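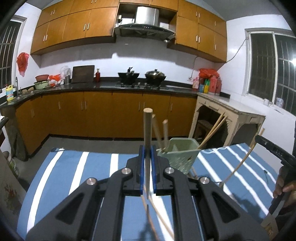

Sticks, chopsticks and a green holder on a striped cover.

The Drawer Amnesty returns

The Warnport Swap Shelf turns four in October, and to mark the occasion we are once again inviting you to empty the second kitchen drawer down. You know the one. It opens three inches and then something inside stands up.

Last year's amnesty brought in 571 items, of which 300 went to new homes. The rest went to Dinesh Murthy's garage, where they have been waiting for someone to need a melon baller. Dinesh would like his garage back. He has asked me to put that in writing, and to mention that his car sleeps outdoors.

The rules are the same as before, with two changes. First, chopsticks must come in pairs. The pair does not have to match, but the two should be close enough in length that a person could eat lunch. Second, we will no longer take takeout cutlery, even if it is still in the wrapper, even if you have a lot of it, and especially if you have a lot of it.

Skewers, spatulas, tongs, tea strainers and wooden spoons are all welcome. Spoons with a burned edge are welcome too, as I have yet to meet any other kind. Sharp knives should be rolled in a dish towel with the word KNIFE on a piece of tape. Marloes Geerts reached into a tote bag last year and would like this sentence in bold, but our newsletter does not do bold.

Gadgets that do one job are a harder question. Ashwin Achari argues that an avocado slicer is a knife with low self-esteem and should be turned away at the door. Marloes owns two. They have agreed to run separate tables.

Drop-off is at the Cerkby Street hall, side entrance, from ten until the tables are full. Please bring things washed. If you are not sure what an item is for, bring it anyway and tie a label on it with your best guess. Last year's winning guess was "for fish?" and the thing turned out to be part of a curtain rail.

Anyone with a spare folding table, or a spare garage, should get in touch with Dinesh.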